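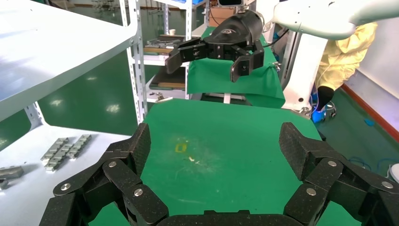

4.2 Shared work zones and housekeeping rules

A rule for a shared work zone has to name three things: the area it covers, the state of the machine in which it applies, and the person who must follow it. Most of the written rules we collected at the Reltness site named the area and left the other two open. The phrase "keep clear of the robot" appeared in every version of the cell sheet up to July, with no statement of whether a stopped arm with power on counted as a robot to keep clear of. In Figure 3 a person in a pale yellow gown stands behind the white arm segment, and the sheet then in force gives no basis for calling that position allowed or not allowed. A rule that cannot be checked against a plain view of the cell is of little use to the shift lead who has to apply it.

We therefore rewrote the sheet around machine states. The draft by Mishra and Ruddock uses four: power off, power on with motion blocked, reduced speed, and full speed. Each state has one line for the operator and one line for anyone else in the room. The distance to be kept in the reduced speed state was set at 400 mm from the outer surface of the arm or tool, whichever is nearer, and at full speed no one other than the named operator may be inside the floor marking. The distance came from the local risk assessment for this cell and should not be carried over to another site. Stopping distance depends on payload, reach and controller settings, and all three differed between Reltness and the second site at Stamwood.

The floor inside the marking is treated as part of the work zone. The original sheet dealt with the table and was silent on what lay beside it. The same figure shows a thin blue hose coiled on the floor along the wall, and a wheeled stand base near the person's position. Neither was covered by any written rule. The new sheet requires hoses and cables to be hung or placed outside the marking before the state is changed to reduced speed, and requires stands with casters to be locked or removed. Dufour objected that the second part would slow changeover, and the text was amended so that a locked stand may remain if it does not block the exit path.

Surface marks on the work table were a separate problem. Operators use small pieces of colored material as reference points for part placement, such as the yellow square near the center of the green mat in Figure 3. Under the old practice a mark could be added by anyone and was seldom recorded. A mark left over from one task can be read as a valid reference in the next. The rule now states that each mark is entered in the cell log with the task name and is taken up when the task closes. The surface is then wiped and checked for debris. The check is done by eye and takes place with motion blocked.

Log entries were reviewed to see whether the new text was being followed. The review covered 581 entries from both sites, made over 59 shifts. Parisi and Breathnach read the entries separately and then compared their results. An entry was accepted if it gave the machine state, the name of the person making the change and the time. Entries that gave a state without a name were rejected even where the name could be worked out from the shift plan. The most common fault was a missing entry on return from a short break, when the operator had left the arm with motion blocked and found it in the same state. The sheet did not say that an unchanged state must be logged again. It does now.

Storage near the cell is covered in the last part of the sheet. Parts waiting to be handled are kept in bins or on a lined shelf surface, and the tool may reach into a bin only if the bin position has been set in the program. Figure 4 was taken in the same cell and shows metal parts held both ways, in a blue bin on the upper shelf and on a white paper sheet at the level beneath it. Moving a bin by hand counts as a change to the cell. The operator confirms the new position at reduced speed before full speed is allowed. 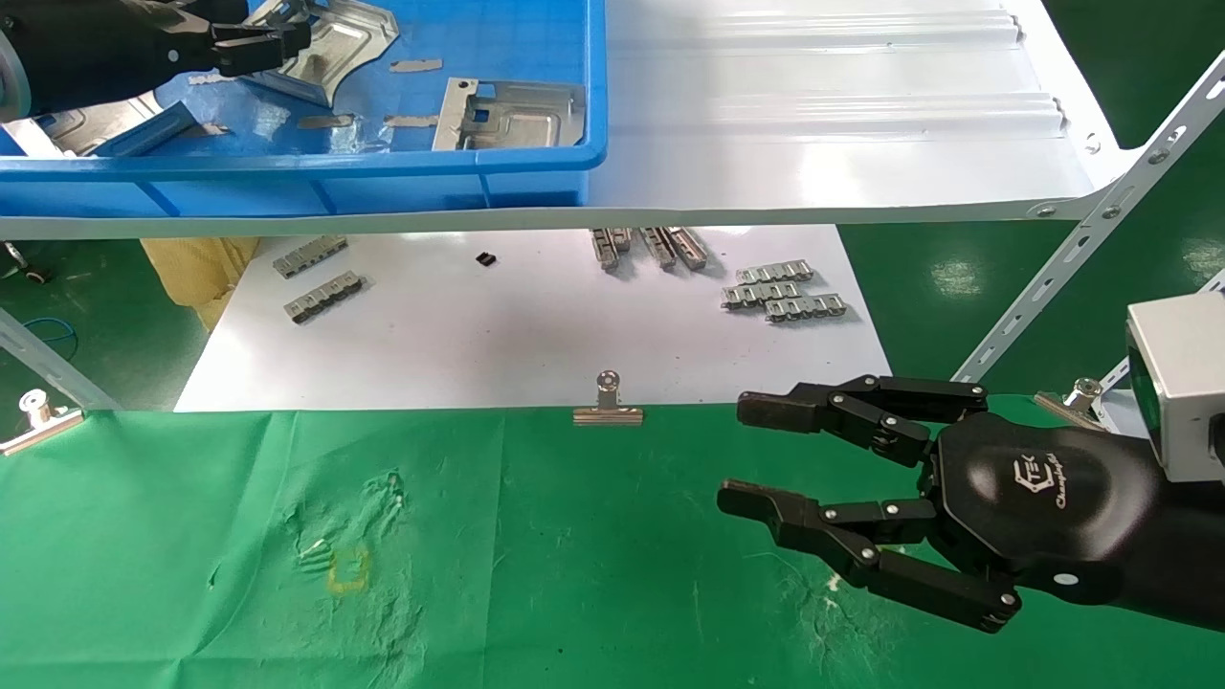 Who may clear a protective stop? The operator named in the log for that shift may clear it, after walking the floor marking and confirming that no one is inside. If the cause of the stop is not known, the operator leaves the motion blocked and calls the shift lead, and the restart is entered under both names.

This rule was taken with small changes from the Travent handling procedure, which also requires a second person to be present for the first cycle after a restart. We did not keep that requirement for single-arm tasks. For tasks in which two tools share one table it was kept, and the second person stands where the emergency stop can be reached without crossing the marking. The Cirillo checklist, used at Stamwood before the present work, has no entry for two-tool tasks and was withdrawn there.

The full sheet has 8 rules and is printed on one side of one page. Changes to it are made only between shifts, and the old copy is removed from the cell when the new one is posted.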